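Speaker notes: Open bins and mixed small stock
Iestyn Gwilliam, Winar stores team
14/10/2018

Slide 1. Introduce myself. Thank Graça Neves for the invitation. Say that the talk is about small items kept in open bins, and mostly about the bins where different things end up together. Questions at the end, please.

Slide 2. Background. The Rana store holds 2483 lines. Most have their own shelf place and give us no trouble. The rest go into 44 open bins at the end of the aisle. When Ilango Hegde went through the picking records, over 200 late orders had a mixed bin somewhere in them. Pause here, people usually want to write that down.

Slide 3. What goes wrong. Long things lie across short things. Wires catch on whatever is next to them. Small metal pieces work down to the floor of the bin and get missed at stock check. Leave the slide up while I talk.
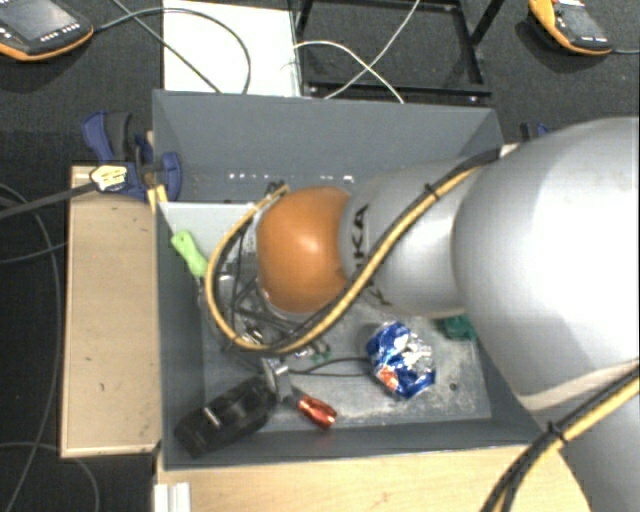

Slide 3: Mixed bin, with green handle on the left and tangled wires beside it.

Point to the handle first. A bright colour and a plain shape, so a picker can name it straight away. Then the wires and the small metallic pieces. Ask the room how they would list that tangle on a stock sheet. Take two or three answers, no more. Mention the scuffs and dust on the floor of the bin, and say that we now wipe bins out at every stock check.

Slide 4. What we changed. Wires are coiled and tied before they go in. Anything smaller than a thumb goes in a lidded tub. Long items lie along the side of the bin, all the same way. Indrek Toom wrote the one-page sheet and there are copies by the door.

Slide 5. What we have not sorted out. Returns still arrive in one heap. Abhishek Agarwal wants a separate table for them and I agree, but we have only 2 metres of free wall. The Somitia store will try it first, in November.

Slide 6. Contact details. Hand back to Graça. Remember to collect the sample tubs from the front row.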